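# Tumetti squeeze-bottle grasping: FAQ

Tumetti is our method for picking up soft, part-filled bottles using only a wrist camera. It was built and tested by Unathi Van der Merwe's group.

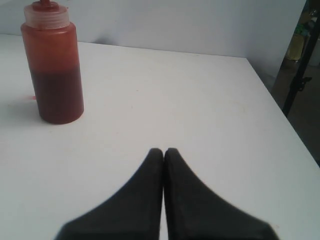
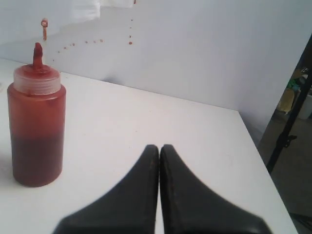
*Wrist camera views of the bottle, with the gripper fingers to its right.*

**What does the method do?**

It estimates the liquid level from the color change in the bottle wall, then sets the grip force before the fingers close.

**How was it trained?**

On 1,000 recorded grasps, all collected on the Laltik bench. We held back 60 for testing.

**How well does it work?**

It failed on 4 of the 60 test grasps. The Dalgleish baseline, which uses one fixed force, failed on 17. We count a squeeze that pushes liquid out of the nozzle as a failure, even if the bottle is lifted.

**Does it work on opaque bottles?**

No. The level has to show through the wall – a tinted wall is fine.

**Do I need a force sensor?**

No. Motor current is enough.

**Where is the code?**

In the Lirkimov repository, under `grasp/soft`. The February release has a bug in the force limits, so use the one from 1st May.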